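Carnden Bench Cell
Two-arm tabletop kit for pick-and-place work

The Carnden is sold as a pair of small arms with printed two-finger grippers, a wrist camera for each arm, and the leads to run both from one desktop computer. You supply the table. Most buyers are colleges and small workshops working out whether a bench robot is worth having before they spend more.

Prices, excluding VAT

Single arm with gripper and camera: £700
Pair, unassembled: £1128
Pair, assembled and tested: £1157

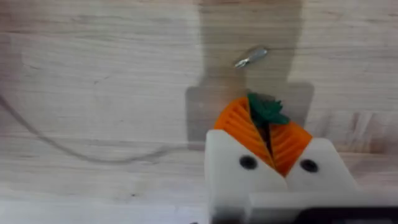 The gap between the two pair prices is small, and we would pay it. Putting two arms together from the bag of parts takes most people a long weekend, and the warranty on an unassembled pair covers parts only. If you want students to do the building, order the unassembled pair and allow for a spare set of screws.

Finger pads are a running cost. The ribbed pads are soft and will wear, faster if you grip anything with sharp edges. Put two spare sets in the first order – carriage from our Stelten store is the same for one set or six.
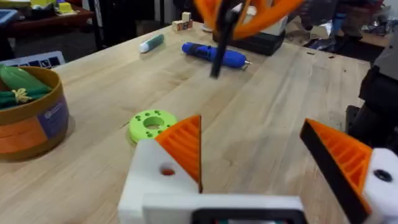 Table space catches people out more than price does. Both arms need to reach the middle without their elbows meeting, and you still want room at the sides for whatever is waiting to be picked up. Measure with the arms stretched out, not folded. A heavy table is better than a light one, as a light one shakes when both arms stop at once.

Small, everyday objects are fine to start with. Choose a mix of hard and soft, and keep a few that are awkward to hold. There is no need to buy our Cheon parts set unless you want the same pieces as another site. 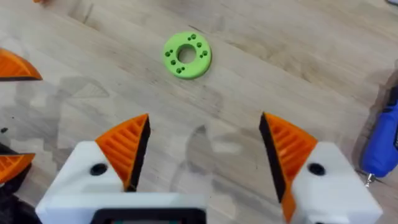 Cokgate Workshop wrote that they had put all their money into the arms and left none for pads or a second power supply, and lost three weeks of the summer term waiting for the next budget. They would buy one arm first if they did it again.

A single arm can be made up to a pair later, using the same software and leads. Orders placed before the end of June are held at the prices shown. Delivery is to the ground floor only.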